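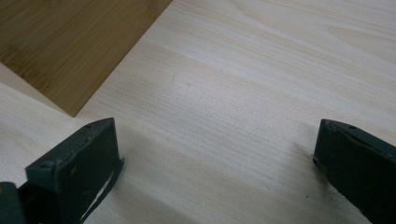 Wiebke Gerlach wrote to us in October that she had been through three boards in as many years, every one of them warped, and all she wanted now was a board that would lie flat on the table and stay there while she got through a pile of onions. Was that really too much to ask?

We don't think it is, Wiebke, and your letter has been pinned up over the packing bench ever since!

The Sollach Board

The Sollach is our everyday cutting and serving board, the one we reach for at home for bread, for herbs, for the last bit of cheese that somebody has to finish. It has a warm, honey-brown color that looks very handsome against a paler tabletop (we are fond of that contrast, and quite a few of you have told us you bought the board for the color and only found out later how nice it is to cut on). The grain is fine and runs straight along the board, with a darker streak or a lighter patch in places. No two come out quite the same, so please don't expect yours to match your sister's.

The edges are straight and the corners are left fairly crisp. We did try a rounded version a while back, and it was pretty enough, but the straight edge is so much handier when you want to hold the board up to the rim of a pan and scrape everything in with the back of a knife. So straight it stayed.

There are no feet, no groove and no handle. It lies flat, and you can turn it over and use the other side – I keep one side for onions and garlic and the other for fruit, and my family has more or less learned which is which.

Using it on a wooden table

Plenty of you have a light wood table and worry about marking it, and it's a fair worry. A dry board on a dry table will do no harm at all. What leaves marks is water caught between the two, so wipe the underside before you set the board down, and lift it off again when you've finished cooking instead of leaving it there overnight. Crumbs and grit are worth brushing away too, as a single grain of salt under a board can draw quite a long scratch. If your table is very smooth and the board wants to slide, a thin damp cloth underneath will hold it while you chop, but do take the cloth away afterward and let everything air.

Looking after it

Wash it by hand in warm water with a little dish soap, both sides every time, even if you only used one. Dry it with a towel and stand it on its edge until it feels dry all over. Please keep it out of the dishwasher and away from the radiator.

Every month or so, rub in some food-safe mineral oil with a soft cloth, leave it for the evening, and wipe off whatever hasn't soaked in. A new board is thirstier than an old one and may want oiling twice in the first few weeks. For onion smells, half a lemon and a spoonful of coarse salt work very well.

Ordering

Item number: 3402
Price: $64
Shipping: usually leaves our Cotstead workroom within 7 days
Gift wrap: brown paper and cotton string, no charge, just mention it in the order notes

If you'd like to ask something before you buy, write to Angharad Bellis at the Mernora shop desk. She has used her own Sollach every day for longer than the rest of us and will happily tell you more about oiling than you ever wanted to know.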